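Parallel gripper or something softer for black tote bags?

Posted by tote_sorrow, 11/08/2021
Tags: grippers, fabric, depth camera

I'm comparing two fingertip sets for a bag handling job, and the bag is winning. The task sounds like nothing. Take hold of a black tote by the upper left side, lift it a little, set it back down standing up. A toddler could do it, and would charge less than the Cluro fingertips.

Set A is the stock fingers that came with the arm, hard and tapered. Set B is the Cluro pads, which are rubbery and wide and which my boss already paid for, so you can guess which one I'm supposed to like. Over 43 tries each, stock fingers got a usable hold 21 times and the pads 31. I'd be happy with that, except most of the misses on both sets happened before any contact. The gripper stops short, closes politely on air, and reports a grasp.

Approach is horizontal from the left, wrist camera on.

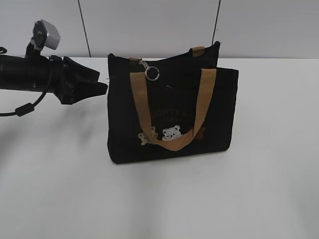
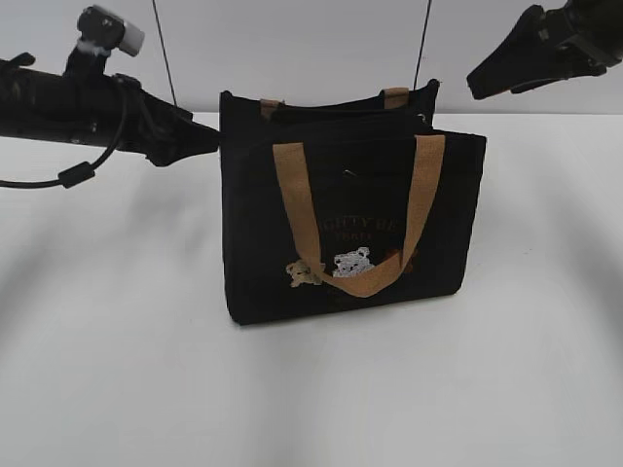 The wrist camera gives me a depth map with a large hole in it wherever the cloth is. The handle comes through beautifully. So do the bears. Should I spend money on a different gripper (someone at Trevel wants to sell me a suction one) or is this a camera problem wearing a gripper costume?

Bautista Barrientos

Camera problem. Matte black cloth eats the projected pattern on most cheap depth units, so your planner is guessing where the side of the bag is from whatever speckle survives at the rim. Raise the exposure on the infrared side first. It's free. If the pale table blows out, let it, you know where your table is.

Then stop trusting the gripper's word for it. Check the finger gap after closing. If it shut all the way, you're holding nothing, whatever the status flag says. We ran an Inden controller for a year that called every full close a success and our weekly report was magnificent.

On suction: no. Woven cloth leaks. You'll get a very expensive hissing noise.

As for A against B, your numbers don't compare fingertips yet. Throw out every miss where the fingers never touched the bag and count again. The pads may still come out ahead, but they're wider, and a wide pad forgives a bad depth reading. You could be paying for that and calling it grip.

gantry_dan

just grab the handle?? its tan, your camera can see it, problem solved

Toledo_Mike

Dan's idea is less dumb than it looks, but the front strap droops down the face of the bag, so coming in flat from the left you'd be chasing a floppy loop side-on. You'd want to come from above or the front and lift well clear. It also does nothing for you if the job says side of the bag.

What I did with black aprons in June was fit a plane to the tabletop, take the outline of the dark thing from the color picture, and work out the position from those two. No depth on the cloth at all. It's ugly and it was good to a few millimeters if the bag wasn't leaning. Then I drove the last bit slowly until the force reading twitched. Slowly matters, an empty tote standing up has the backbone of a lettuce.

tote_sorrow

Recounted without the air grabs. Stock fingers 21 of 24, pads 31 of 35. So I've spent $400 on being slightly wider. Trying the exposure thing tomorrow, and I'll let my boss find this page on his own.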